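Sodia opens Raltance 2 to small shops, with a wet-work pack

Sodia has started taking orders for Raltance 2, a two-arm tabletop kit aimed at small workshops, test kitchens and teaching labs. The new version comes with an optional pack for wet work, meaning jobs with water, sponges, abrasive sheets and dirty plates. Gesero, the reseller handling the first shipments, had a kit running on a wooden table in its demo room in May.

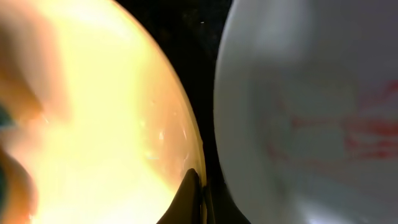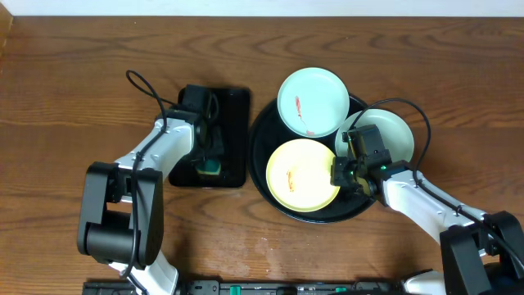 In the wide view, one arm has the sponge over the rectangular tray and the other is at the plates.
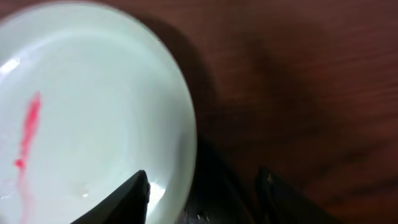
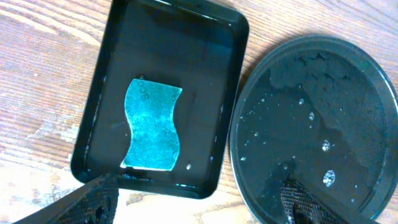

The first Raltance was sold only to companies that already had an engineer on staff to set it up. Sodia says the second one is for buyers who don't. It ships as two arms on a shared rail, two sets of fingers, three cameras, a controller box and the cables. The customer supplies the table and a laptop.

Violeta Godoy, who manages the Raltance line at Sodia, said the wet-work pack was added after early customers kept asking for it. Most of the tasks in the original software were dry ones such as sorting, stacking, boxing and folding.

"People would buy it to sort parts and then ask if it could rinse them," Godoy said. "We told them no for a long time. The fingers weren't right for it and neither was the software."

The pack adds a pair of sealed wrist covers, textured fingers and a set of 21 starter tasks. These include wiping a plate with a sponge, moving a sponge between trays, lifting a sheet out of shallow water and tilting a tray to drain it. Each one comes with a recorded demonstration that the buyer can use as is or replace with their own. Sodia recommends replacing it in most cases. A plate with a different rim, or a tray set a few inches farther over, is enough to throw off some of the stock recordings.

Recording is done by hand. The operator moves a matching pair of small control arms and the work arms follow. Godoy said a new user should expect to spend 90 minutes on setup and calibration before recording anything useful, and that the first day's recordings often have to be thrown out.

The overhead camera does most of the work of finding things on the table. The wrist cameras take over when the fingers get close. They see very little at that distance, and objects near the lens go soft, but Sodia says the software mainly needs them for the last bit of travel before contact. Buyers who work with glossy trays are told to move their lights off to one side. Glare on water was the most common complaint from trial users, and the manual now has four pages on it.

Sodia did not give a full price list. The kit can be bought outright or leased for 90 days, with the lease payments counting toward the purchase. The wet-work pack is extra either way. Gesero is also selling a visit service, where a technician comes out, mounts the rail, runs the calibration and records two tasks with the customer. Travel is billed separately.

Tran, a small refinishing shop, has been using a Raltance 2 on trial since the spring. The shop wanted it for wet sanding, and mainly for the parts of that job that have little to do with sanding: soaking sheets, rinsing them, and clearing the slurry out of the dishes between rounds.

According to notes Tran shared with Gesero, the kit handled rinsing better than the shop expected and handled sheets worse. A soaked abrasive sheet curls, sticks to the bottom of the tray and looks different every time. In one run of 56 attempts the arms picked up the sheet on most tries but often had it by a corner, and then dropped it on the way out. The shop switched to pinching from the middle of the long edge and re-recorded the task. It says results improved, although it hasn't repeated the full run.

Sponges were easier. They hold their shape, and the fingers can close on them without much care. Pressure is another matter. Raltance 2 has no force sensor at the fingertip and estimates pressure from the motors, so wiping can come out light in one pass and heavy in the next. Tran wrote that it would not use the arms on a finished surface for that reason. Godoy said a fingertip sensor is being tested but would not say when it will be sold.

Plates fall somewhere in between. The stock recordings expect plates that sit apart from each other, and overlapping ones need a separate step to spread them out first. Sodia suggests putting them in a tray with a rim so they can't be pushed off the edge of the table. Dried-on food usually takes more than one pass, and the software does not check whether a plate is clean. The operator has to set the number of passes ahead of time.

There are limits on water, too. The wrist covers are meant for splashes. The rest of the arm has no such protection, and the rail along the front of the table should be kept dry. Sodia asks users to keep water shallow and to use trays instead of a sink. Damage from soaking is not covered under the standard warranty. The covers are rated for a year of normal use and can be changed with a hex key.

Gesero said most of the early orders have come from schools and from shops with fewer than ten workers. It has also had calls from restaurants, and has been turning those away for now. Neither the arms nor the fingers are approved for contact with food, and the cycle times are too slow for a working kitchen. A single plate can take several minutes, counting the time to pick up the sponge, wet it and put it back.

"If you have a stack of dishes, wash the dishes," Godoy said. "This is for people who want to work out how a job like that could be done by an arm, or who have a dull wet task they repeat all day and don't mind it going slowly."

Owners of the first Raltance can get the new software at no charge. They can also buy the textured fingers, which use the same mounting holes — but the sealed covers won't fit the older wrist, so the full wet-work pack is limited to the new model. Trade-ins are being handled by Gesero case by case.

Demo sessions can be booked through Gesero. Visitors may bring their own trays, sponges or parts, and are asked to send the measurements ahead of time so a task can be recorded before they arrive. Solvents and bleach are not allowed in the demo room.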